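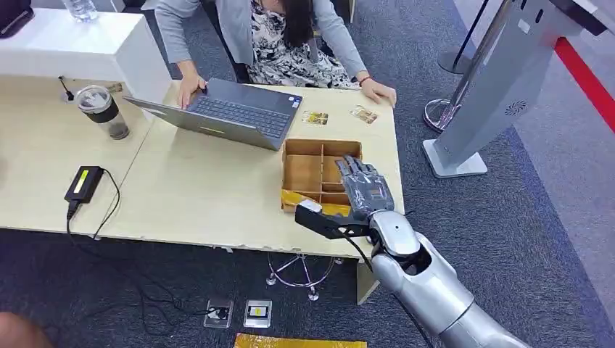 Walnut ink, batch 3 – Sunday, February 12, 2017

Big day at the Puvside bench! The husks we bagged in December have finally given up their color, and it's a beauty, a deep warm brown with a little red at the edges when it pools.

Started from the 1785 recipe in the Nureck household book, which just says "boil until it be enough." Used 400 g of husks, rainwater to cover, low simmer, lid on. Strained 2 times through muslin. The second pass left a lot of sludge in the cloth, so next time let it settle overnight first.

Added gum arabic a pinch at a time. Batch 2 was too thin and feathered on everything, even the good Bulum paper. This one sits up nicely and the pen lets go of it without a fight. On the cheap Song pad it still bleeds along the fibers, but I kind of love how that looks – like little roots.

Clove in the jar against mold. Smells like a bakery in here.

To do:
rule up a test sheet, one half in the window, one half in the drawer
try a rusty nail in a small jar of it, see how dark it goes
wash the muslin before it sets (forgot last time, had to toss it)
more labels

Dip pen nib cleaned up fine with plain water. Brush did not, still tan at the ferrule.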